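Sim benchmarks for gripper shopping: does anyone trust them?

Forum: Arms, Grippers and Controllers
Started by benchtop_mel

benchtop_mel
Posted 2026-10-26

We're picking between two parallel grippers for a bathroom cleaning project. One is the Brallia two-finger, the other is the Enow, which costs more and has a wider opening. The sales guy at Lurnent (they resell both) sent over a report from a simulated test suite. It says the Enow gets 96 percent on pick-and-place with household bottles over 1000 episodes, and the Brallia is well behind.

I don't believe a word of it yet. No friction values listed, no mention of how heavy the bottles were, and "success" is never defined. Has anyone here used simulated results to choose hardware and been happy with the choice?

torque_limit
Reply

No. Next question.

Slightly longer version: simulated contact is the part of simulation I trust least, and contact is the whole job of a gripper. You can make either finger set win by changing one friction number. Ask for that number. If they can't give it to you, throw the report out.

Vikas Negi
Reply

I'd push back a bit. I've used sim for this kind of comparison since August and it has saved me a few bad purchases. It won't tell you whether the pad slips on wet plastic. It will tell you whether the gripper body bangs into the wall before the fingers reach anything, and that matters a lot in a small bathroom.

I set up a toilet tank with a spray bottle on top and a flat plate at the far end, arm on the floor on a mat. Bottle tilted over the near side of the tank top, because in my experience that's where the tidy demos fall apart.
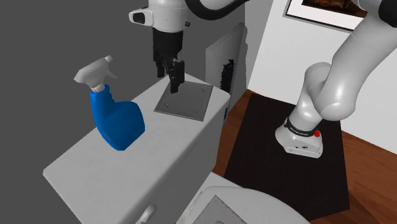 I ran the same approach with both finger sets and only logged clearance. I didn't score grasps at all. The longer fingers cleared the tank edge where the short ones had the palm almost on it. I'd have needed days to find that out with real parts, plus a lot of shimming. So use it for reach and collisions, and leave the grip percentages alone.

torque_limit
Reply

Fine, but you could get the clearance answer from CAD in an afternoon. You don't need physics running for that.

And trigger bottles are the worst thing you could choose for this. In sim the bottle is one rigid lump. A real one flexes when you squeeze it, the liquid moves, the trigger head makes it top heavy when it's nearly empty. None of that is in there unless you put it in by hand.

Vikas Negi
Reply

CAD gives me one pose. I want the whole path, with the cable included – mine hangs off the wrist and it has caught on things I never thought about. Agreed on the bottles. I said I wasn't scoring grasps.

benchtop_mel
Reply

That's useful, both of you. The cable is a good point, it isn't mentioned anywhere in the Lurnent report. I'm guessing their model doesn't have one.

I wrote back and asked for the friction value and the bottle mass. Got a brochure.

ohmslawyer
Reply

Haha, sounds about right.

We have the Brallia on a bench here. It's okay. Grip force is lower than the sheet says once the pads wear, and ours took around 9 weeks to get there. The Enow I've only borrowed. Stronger, but the controller box is a pain and the fan never shuts up. Neither one impressed me enough to pay list price.

What wrist camera are you planning? With the wider gripper you lose a good chunk of the view right where the fingers close. That bothered me more than the grip force did.

benchtop_mel
Reply

Probably a fixed camera instead, up high. We tried the wrist mount on the old arm and the view was mostly knuckle.

sachdeva_fan_club
Reply

Surprised the Sachdeva hasn't come up. Swappable fingers, decent price, and the driver works with most controllers. You could test long and short tips without buying two grippers.

torque_limit
Reply

The Sachdeva is on its third connector in as many versions. Check which one you're buying or your spare fingers won't fit. Ask me how I know.

Mel, borrow both and buy 5 real bottles in different shapes. Fill some, leave some nearly empty, get your hands wet and handle them first so they're as slimy as they'll be in use. One day of that beats the whole report.

Vikas Negi
Reply

No argument from me on that. I'd still do the clearance run first, so you don't spend the day finding out that the arm is bolted in the wrong spot.

benchtop_mel
Reply

Lurnent will lend us the Enow but wants a deposit on the Brallia, the cheaper one. Make of that what you will. I'll post numbers if I get any I believe.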